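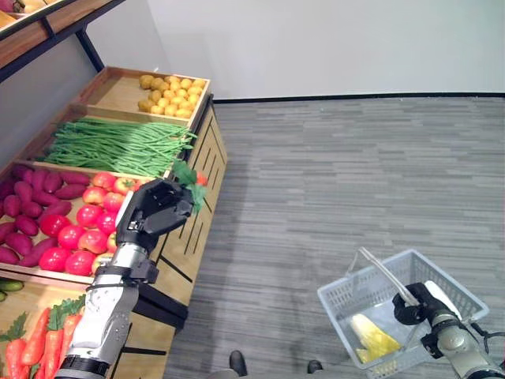 Will the Trodow folding seat fit under a theater chair when I'm not sitting on it? Folded flat it measures 2 inches thick, so it slides under any row seat that leaves you room for a handbag.

The Trodow is a booster cushion for people who keep buying tickets behind tall people. It adds 4 inches of height, enough to see over most haircuts and a modest hat. It will not help with a pillar. We have had letters about pillars.

The cover is gray wool felt, chosen after the first version in vinyl squeaked through the whole second act of a very quiet play at the Ballamdale Playhouse. The carrying strap closes with a button. Hook-and-loop was tried once, during a death scene, and we don't discuss it.

Weight: 2 pounds
Folded thickness: 2 inches
Cover: removable, cold wash, dry flat
Price: $41, or 5 for the price of 4 if your whole party is short

Some houses hand out their own boosters and prefer you use those — ask the box office before you go. Please don't stack two Trodows. The person behind you paid for a ticket as well.

Designed by Murray Treloar, who is five foot two and has missed a great deal of Chekhov.

Join the Trodow mailing list for new colors and restocks. Unsubscribe whenever you like.

© Trodow Seating | Contact us | Back to top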